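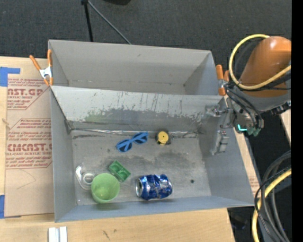 *Cubeta gris abierta con objetos variados, entre ellos unas gafas de sol de montura azul, una cinta métrica y una lata aplastada.*

La **cubeta de clasificación**, llamada también caja abierta o bandeja honda, es un recipiente rígido sin tapa que sirve para reunir objetos pequeños antes de ordenarlos, guardarlos o desecharlos. Se utiliza en almacenes, talleres, oficinas de objetos perdidos y viviendas. En algunas regiones la palabra «cubeta» designa también el cubo con asa, y por esto los catálogos prefieren a veces «caja abierta».

## Características

La forma más común es rectangular, con el fondo plano y las paredes un poco inclinadas hacia afuera. Esta inclinación permite meter las cubetas vacías una dentro de otra. El color gris es muy frecuente, aunque existen series de colores para separar secciones.

Con el uso, las paredes y el fondo reciben rayas y manchas. Estas marcas no impiden el servicio si el material no está roto. Una grieta en la esquina, en cambio, es motivo de retirada.

## Contenido mixto

Se llama contenido mixto al conjunto de cosas que no pertenecen a una misma categoría. En una sola cubeta pueden coincidir unas gafas de sol, una cinta métrica, un vaso de plástico de color verde claro, una bandejita verde de dos compartimentos y una lata de bebida abollada. El contenido mixto suele dividirse en tres grupos:

- **Efectos personales**, como las gafas. Se apartan primero.
- **Herramientas y utensilios**, como la cinta métrica o el vaso.
- **Envases**, como las latas y los paquetes de plástico transparente.

Los objetos con lentes o pantalla se colocan aparte, para que no se rayen con los metálicos.

## Uso en Nonmont

El depósito municipal de Nonmont trabaja con cubetas desde que Tomos Llewellyn reorganizó la sala de entradas. El inventario de este depósito registra 1079 piezas, repartidas en estanterías de 17 niveles numerados de manera continua. Cada jueves se vacían unas 10 cubetas. Lo no reclamado pasa al almacén de Lustton.

## Limpieza

Las cubetas se lavan con agua tibia y jabón neutro. Las manchas de la junta entre el fondo y la pared necesitan un cepillo estrecho. Después se dejan secar boca abajo.

## Véase también

- Caja apilable
- Objetos perdidos
- Separación de residuos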